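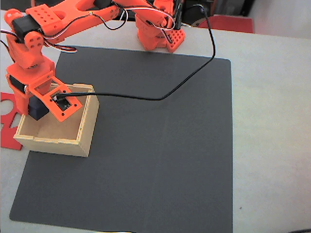
Open box on the charcoal mat

Print this page | E-mail this page
Posted August, by Angharad Gittins

Drirkis boxes, cabinets and mats

Small wood storage, made at the Pumphrey shop. Boxes, cabinets, the mats to go under them. Same range as last year, two changes, see further down.

THE BOX. Open top, no lid, no insert. Wood, sanded, not oiled. Takes wax or oil if you want to do it yourself, let it dry overnight. Good for cards, screws, tea bags, chargers, whatever piles up. People ask for dividers. Not yet.

THE MAT. Dark gray, matte, square. Lies flat on any table. Ships folded so you will get a crease down it, goes away mostly if you leave it under some books. Mat is 600 mm a side. Wipe with damp cloth, no bleach, dont iron it. Pale tabletops mark easily, the mat stops most of that. Sold seperately or with the box.

THE CABINET. Light plywood, all of it, top, sides and back. Edges left showing, you'll see the layers along the front. Hinge is metal, screwed on. Door can be left off, plenty of people run it open as a cubby and leave the hinge where it is for later. Cabinet is 340 mm wide. Holds up to 7 kg on the top panel if it's standing level. Shelf pegs no longer included (change no. 1).

Screw holes on the top are not filled. Filler kit from us or any hardware store, sand after. If you paint, paint before you hang the door. Grain is faint on this batch, paler than the last one, so don't mix old and new side by side if that bugs you.

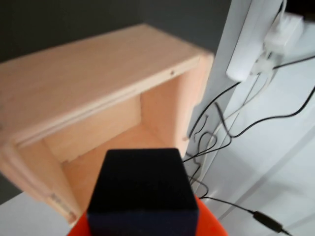

Märta Kvam wrote in to say she has had hers in the hall without a door for two winters, shoes below, keys and mail on top, and the only thing she'd change is the hinge screws, which she swapped for longer ones the first week. She also wants a deeper one. So do a lot of you. Working on it.

On the screws: fair point. Longer ones go in the bag from now on (change no. 2). If you have an older cabinet and want a set, e-mail and we'll mail them, no charge.

Prices
Box, 58
Mat and cabinet, see the Somar list, updated monthly
Box and mat together, ask

Pickup from the Bondudley counter, mornings only, ring the bell twice. Shipping takes longer on cabinets, they go out flat with the hinge and screws in a bag taped inside the back panel. Check the bag before you toss the carton!! Back panel goes in first, then sides, then top. Hand screwdriver only, a power driver will split the ply.

Returns OK if not painted or drilled. Keep the carton.

Print this page | E-mail this page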